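Clondham Home & Kitchen Board > Pantry Talk
Thread: Making your own vanilla, worth it or not?

kettle_keith
OK so I finally caved and priced out vanilla at the store and I about fell over. My sister swears by making her own, beans in vodka, stick it in a closet, forget it. I bake maybe twice a month. Is it really that much better or is this one of those things people do so they can give jars away at Christmas?

oglala_no_ogola
Ha, I'm one of those people who gives jars away at Christmas, so take this how you like. Yes it's better! But you have to wait. I know every blog says eight weeks and I'm telling you eight weeks tastes like vodka that walked past a cookie. Mine sat from February to the next February and THAT was vanilla. Split the beans, don't chop them, and shake it when you think of it.
- Chepkoech

barry_k
Disagree on the year. I pull mine at six months and can't tell the difference in a baked cake, and neither can my wife, who has a much better nose than I do. In whipped cream or custard, sure, maybe. Also buy the ugly beans. The long shiny ones are for looking at.

kettle_keith
What's an ugly bean?

barry_k
Grade B. Shorter, drier, cheaper. You're paying for less water.
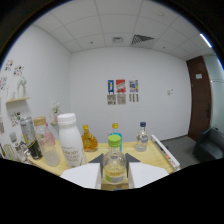 Posted by S. Haworth, March 27, 2022
Member since forever, 1178 posts

I'm going to be the grump here. I did the whole vanilla thing twice and went back to the supermarket stuff. What bugs me more is storage. Everybody I know who gets into extracts and syrups ends up with a table full of bottles, and half of them don't say what's in them. I once put almond in a pot roast. Label your stuff, people! Name and date, and put the label on the bottle, because lids get swapped.

oglala_no_ogola
Stuart, how did the pot roast taste?

S. Haworth
Like a wedding.

lubo_b
I use rum instead of vodka (my grandfather would haunt me otherwise) and I like it a lot more. It's sweeter, kind of caramel. Not so good in anything lemony though. I keep it in small bottles, the big one gets opened too much and I swear it loses something.

barry_k
It doesn't lose anything, it's booze.

lubo_b
We'll have to agree to disagree, Barry. My big Haslam jar smelled flat by the end and the little ones didn't.

oglala_no_ogola
I'm with Lubo on the small bottles but mostly because I drop things. Keith, start with one jar and a cheap vodka, and buy a little bottle from the store to get you through till it's ready.

kettle_keith
Fine, you talked me into it. Ordered a bag of the ugly ones last night. Does it matter if the closet has the water heater in it?

barry_k
Yes. Different closet.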